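About Trirnard

Home Shop Our Pots and Holders About Us Trade Contact

Who we are

Trirnard is a small homeware company. We design and sell things for the bathroom shelf, the kitchen windowsill and the desk: pots, holders, beakers, trays and soap dishes. Most of what we sell is round, pale in colour and small enough to pick up in one hand.

The company was started by Agustina Toledo and Tõnu Kairys, who met while working in the returns department of a larger homeware business called Wuvberg. Returns is a good place to learn what goes wrong with a product. They saw toothbrush holders that tipped over, pots with rims sharp enough to catch a sleeve, and finishes that looked well in a catalogue and poorly after a month next to a tap. When Wuvberg closed its small goods line, they bought 700 unsold holders, sold them from a spare bedroom and used the money to have their first design made.

We now work from a unit on the Cisternas estate, with a workroom at the front and the stock behind it. There are five of us. Agustina looks after design and buying. Tõnu looks after orders, packing and the website, and he also answers the phone in the mornings.

What we make

Our range is kept short. At present there are 70 items in the shop, counting each colour separately. We would sooner keep a shape going for years than change it every season, and customers who have broken one piece of a set can usually still get the same piece from us.

Colours are ivory, sand, slate and a soft green. Ivory outsells all the others together. We have tried a bright yellow and a dark red and still have some of both, which you will find in the clearance section.

Shapes fall into two families. The straight family has plain walls and a flat lip. The ringed family has thick rounded bands going round the outside, with grooves between them. People tend to like one or the other and seldom mix them.

The ringed family

Ringed pots are what most people know us for. The idea came from a stack of curtain rings on Agustina's kitchen table. She drew the first one the same evening, and the first samples came back in May of the following year with the grooves far too shallow. They looked like a pot with lines drawn on it. The second set had deeper grooves and we have kept to that depth ever since.

A small round holder in a pale cream colour suits a plain white top, where the grooves give it some shadow. The rings are thick and the finish has a soft gloss. Stood on a shelf or a table it will take brushes and other upright things with their ends showing over the rim. 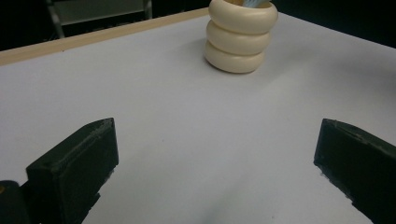

How people use them

We list our holders under Bathroom because that is where most of them go, but we hear about plenty of other uses. Customers have written to tell us they keep the following in theirs:

Toothbrushes and toothpaste
Make-up brushes
Paintbrushes, stood bristles up
Pens, rulers and scissors
Wooden spoons (short ones only)
Crochet hooks
A cactus

For a cactus or any other plant, please use an inner pot. Our holders have no drainage hole and the inside will mark if soil is left in it.

Looking after your holder

Rinse it in warm water with a little washing-up liquid and dry it with a soft cloth. For the ringed pots, an old toothbrush run round each groove will lift dust and dried toothpaste. Please don't use scouring pads or cream cleaner on any of our finishes. They take the gloss off and we can't put it back.

Wet brushes drip. Tip the holder out once a week or so and leave it upside down on a towel for an hour. The same goes for pots kept on a desk, where pencil shavings and paper clips collect at the bottom.

Provel, our trade side

Hotels, guest houses and salons buy from us under the name Provel. The goods are the same ones you see in the shop, packed without the printed sleeve. Last year Provel sent out 3,342 pieces, the largest part of them ivory holders for bathrooms. There is a separate price list, which we will send on request.

Visiting and getting in touch

The workroom is open to visitors by arrangement. You can see the full range, including seconds, and buy on the spot. Seconds have small faults in the colour or the rim and are sold at half price. Parking is in front of the unit. Please ring before 11 in the morning, or use the form on the Contact page at any time.

If something arrives broken, keep the box and send us a photograph of it along with your order number. We will post a replacement and you won't need to return the pieces.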